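About us
3 min read

Tomdale Tables. We make tables. Also re-top them, sand them, fix the wobbly ones and take back the ones we sold you if you move somewhere smaller. Small shop, big door, park round the side.

Imre Vincze started it in a rented bay on the Skorkton road with 2 benches and a bandsaw that came with the lease. Bandsaw is long gone. Benches are still in use, one of them under the window where the finishing gets done. There are seven of us now, plus whoever's home from college over the summer.

What we do mostly: kitchen tables, school tables, craft room tables, the long ones for libraries. Pale tops are the bulk of it. People ask for dark and then see a pale one in daylight and change there minds. We still do dark. Ask.

The school work came from one order. Drirnholm Elementary wanted 8 tables re-topped over a winter break, delivered back before the kids in January. Done with a day to spare. They told the next school, and so on. The running total on the office wall says 161 school tables, and Imre updates it in marker when he remembers.

How it works. You call or stop by. Bring the room size and where the door is (please, the door, we have had to saw a leg off on somebody's porch). We talk about who sits at it. Toddlers, homework, sewing machine, jigsaw puzzles, all different answers. Then a drawing, a price, a deposit. Most tables take eight weeks. Re-tops are quicker, depends on the state of the frame.

We have two ranges you'll see on the price sheet. Drirnholm is the plain one, square legs, named for the school. Ye is the narrow one for hallways and small kitchens. Yes it's a strange name. It was half a word on a torn label and it stuck.
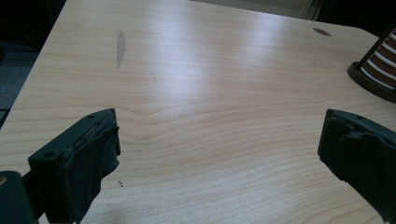
Grain is what we get the most questions on, so a few words. Every top gets looked over before it's cut to size, and we turn it so the lines run the long way if the customer wants it calm. Some want a bit more going on. A spot where the lines bend up into a little hill and then settle flat again, like the one near the middle of this tabletop, people either love that or want it under the fruit bowl. Tell us which you are. Look at it low, from the near edge, with the lights on. Overhead light puts a shine across a pale top and washes the pattern out, so what you notice at your end of the table may be gone further back. We'd sooner you saw that in the shop then at home.

Care is easy. Damp cloth, dry cloth. No scouring pads. Felt under anything with feet. Crayon comes off with a little dish soap and patience.

Visits: weekdays, ring the bell twice, the sander is loud. Saturdays by arrangment. Dogs fine.

Page updated 15/09/2020

14 shares | 2 comments

Related
Re-top or replace? How we decide
Measuring your room (and your door)
The Ye table in a small kitchen
Price sheet and lead times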